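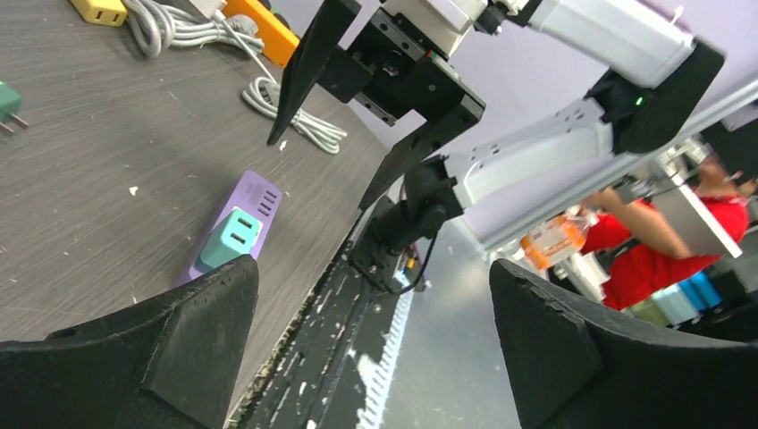 Wrist camera view, two-arm cell, power strip and adapter task.

Pre-run inspection checklist, two-arm cell, with comments
Posted 30th April by the Puvow cell group
4 comments | 2 shares

This list is for the cable and adapter trials in the Nitum project. Please fill it before each block of 20 episodes, and again if the block was stopped for more than 30 minutes.

1. Gripper fingers, both arms
Result: pass, with remark.
Comment: The fingers in the wrist view have worn upper surfaces with small nicks. The grip test was repeated 40 times with the teal-green adapter and it dropped 2 times. We accept this for the present block. New fingers are ordered from Hyvönen.

2. Table surface
Result: not pass at first check.
Comment: Small white specks on the grey top. In September we had the same kind of specks and the segmentation model marked them as objects. Wipe the table and take a new background picture.

3. Loose cables
Result: pass, with remark.
Comment: The light grey cable is coiled and tangled near the working point of the second arm. The tangle is a part of the method, so do not make it tidy. Check only that no loop can catch on a finger when the arm goes up.

4. Objects of the task
Result: pass.
Comment: Purple strip, orange strip, yellow adapter, teal-green adapter, dark green plug. No strip is to be connected to mains at any time.

5. Indicator light at the elbow joint
Result: green.
Comment: Write the colour also when it is normal. In the last report it was left blank and we could not use the block.

6. Persons near the cell
Result: remark.
Comment: One person in the background, behind the frame rail, with a bottle in the hand. Drinks must stay away from the table. The policy was trained with people in the background, so the episode is kept.

7. Emergency stop
Result: pass.
Comment: Tested from both sides before the block.

Open points: 1 and 2. The block may start when point 2 is signed.

Recent items
Gralatetti protocol: how we count a failed grasp
Camera calibration sheet, wrist cameras
Comparison of one-arm and two-arm unplugging
Nitum project: object list and storage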